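## 4. What happens at the lip

I started out thinking this section would be about the drum. The diaries we collected in the Nollik study (60 households, 283 loads, all front loaders) ask people to write down what came out first, what came out last and what gave them trouble, and I had the drum drawn nice and large in my notes as the place where the trouble would be. Then I sat down with the entries for a long weekend and found that people hardly mention the drum at all. They write about the edge. They write about the rubber, the door, the floor right in front, and the slot of space beside the machine where things go to be forgotten until May.

So I'm going to follow the diaries and work from the door outward.

### 4.1 The half-out garment

The diary form has a line for "anything that didn't come out in one go," and we ended up with 1182 garments listed on that line. I read every one of them (my own fault, I wrote the form). The typical entry goes something like this: you reach in, you grab a sleeve or a leg, you pull, and the rest of the thing stays behind because it's wound around something else. Now you've got a long twist of cloth hanging out over the gasket, and you have to decide whether to keep pulling or go back in and find out what it's caught on.

I call this the half-out garment, and I admit the name isn't pretty. Niall Semple wanted "tail," which is shorter, but half our diary keepers used "tail" for the hem of a shirt and I didn't want to sort that out twice. Dark knits turn up on this line a lot, and so do pajama pants. Towels almost never do. A towel seems to come out whole or stay in whole, maybe because it's wide and heavy and you tend to grab it with both hands.

What interests me is the lip itself. The gasket on a front loader is thick, soft and a bit grippy, and it stands up from the bottom of the opening like a low curb. Anything that leaves the drum at the bottom has to bend over it. In Figure 3 a dark navy garment starts inside the drum near the middle, goes over the lower edge of the rubber and hangs down the front panel in a twisted fold, well below the door opening. The blue patterned piece further in, bunched against the wall on the left, is the sort of thing people told us they found only on the second or third reach.

Two habits showed up in the entries, and most people stuck to one of them for the whole diary. Pullers keep going once the garment is over the lip. They're quick, and they also write "fell on floor" more often. Scoopers stop, put the other hand underneath, and lift the whole bundle out over the rubber. I'm a puller, and keeping my own diary for this study didn't cure me.

A few people had a third way, and I enjoyed reading about it so much that I went back and asked for more. They park a basket tight against the front of the machine, right under the door opening, and let the half-out garment hang straight into it. Then the weight of whatever's already in the basket doesn't matter, and neither does the floor. It only works if the basket is low enough – a tall one hits the door – and one household had sawn the feet off a Bakke stand to get there. (They sent a drawing. It's lovely, and it's in the appendix.)

**Figure 3.** A navy garment part of the way out of the drum, bent over the lower lip of the gasket. A blue patterned piece is still inside.

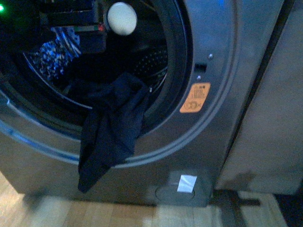
### 4.2 The door side and the gap

Now for the part of the machine I'd never given a thought to before this project: the strip of flat panel beside the door ring. You look straight at it every time you do a load and you couldn't draw it if I paid you. I couldn't either.

It matters for two reasons. The first is the latch. Our diary keepers reported small hems, drawstrings and one very unlucky bra strap getting pinched on the latch side, and several of them said they now run a hand down that side before they push the door shut. I've picked this up myself and I think it's the most useful habit I took from the whole study. It takes a second! The hinge side gave people far less grief, at least in what they wrote down.

The second reason is what's next to it. In lots of homes the washer stands close to something: a cabinet, a wall, a dryer, a curtain, a hanging sheet, a pile of whatever. The space left over is too thin for an arm and plenty wide for a sock. I'd guess that anybody reading this knows the feeling of seeing a bit of white cotton down there and going off to find a coat hanger.

Entries about the gap have their own tone, I noticed. People are cheerful about the lip and grumpy about the gap. One diary has three separate lines about the same glove, which went down on the right-hand side, was fished up with a Brusis grabber, and was dropped back in on the way out. Another household stuffed a rolled blanket into the top of the space and reported no losses after that, though they also reported that the machine hummed differently, so I wouldn't call it a recommendation yet.

Soft neighbors deserve a word too. When the thing beside the washer is cloth, its edge isn't straight, and the gap gets wider and narrower as you go down. A hard cabinet gives you one width and you can fit a strip of foam to it. Cloth moves when you brush past it with a full basket. Our form had a box for the width of the gap and no box for what was on the other side of it, and if I ran the study again that's the first thing I'd change. The Lodus form we borrowed from assumes a cabinet, and I copied that over without thinking.

Figure 4 has all of this within a hand's width or two: the dark porthole in its ring, the slot that looks like the latch opening with a small screw over it and another under it, the orange warning sticker, and then a narrow black band between the side of the washer and a big piece of soft gray fabric.

**Figure 4.** The panel beside the door ring, and the gap between the machine and the gray fabric to its right.

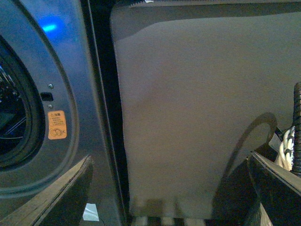 Éabha Keogh read a draft of this section and disagreed with me about the gap. Her view is that I've treated it as a place where laundry gets lost, when the diaries mostly describe it as a place where laundry gets put: a damp sock laid on top of the machine "just for now," a cloth hung over the side, and then gravity. She'd count those as storage problems and move them to Section 5. She also thinks the blanket household should be asked how long they kept it up.

I went back and checked, and she's right about a good part of the entries. The glove, for one, had been sitting on top of the washer since the load before. I've left the gap here all the same, since the diary keepers themselves wrote those lines under unloading and I'd like to respect where they put them. But I've marked each entry in the appendix as either "dropped" or "set down first," and a reader who sides with Éabha can pull out the second kind and see what's left.

The blanket, by the way, stayed in for the rest of the diary. I asked.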